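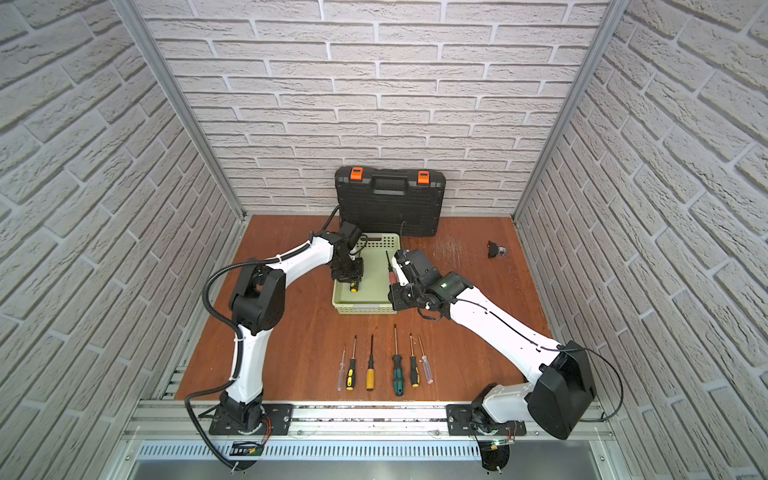 Hi, and welcome to Grirkero! I started this outfit in the back half of a print shop in Olmedo, with 2 used arms and a very patient landlord, and I still write this page myself (you can probably tell). We set up small benchtop robot cells for shops and training rooms, and we're the slightly fussy people who write the house rules that go with them.

The rules are my favorite part. A cell is easy to get excited about on day one, and then by October people are reaching in while it's live and there's a coffee on the rail. So every cell we deliver comes with a rulebook. Ours runs to 103 rules right now, which sounds like a lot, but most are one line long!

A few I repeat until everybody's sick of me:

- Hands stay outside until the arms are stopped and whoever is running the cell says "clear" out loud.
- Hand tools get laid out tips facing away from the operator, before power goes on.
- Slow speed for any new task. I mean really slow, 300 mm per second at the very most, and I don't care how good you are.
- Check cables and ties at the start of every shift.
- If something falls, leave it. Stop first, then pick it up.

We log every stop, planned or not, and read through the log together on Wednesday mornings. We've got around 2,139 entries so far and I've read all of them, including the ones that just say "oops." Nobody gets in trouble for a stop. Please hit the button!

The bigger safety standards still apply, and our rulebook sits underneath them, for the everyday stuff like who resets what and where the screwdrivers go at night. Customers who take our Ustudis class get to mark it up in pen, and plenty of those scribbles have ended up in the next printing (the tool layout rule came from one). We also look after the cells at Jetstead, so if you'd like to see one running before you buy, ask and we'll set up a visit.

Come by anytime after 9. Closed-toe shoes, please, that's rule 4.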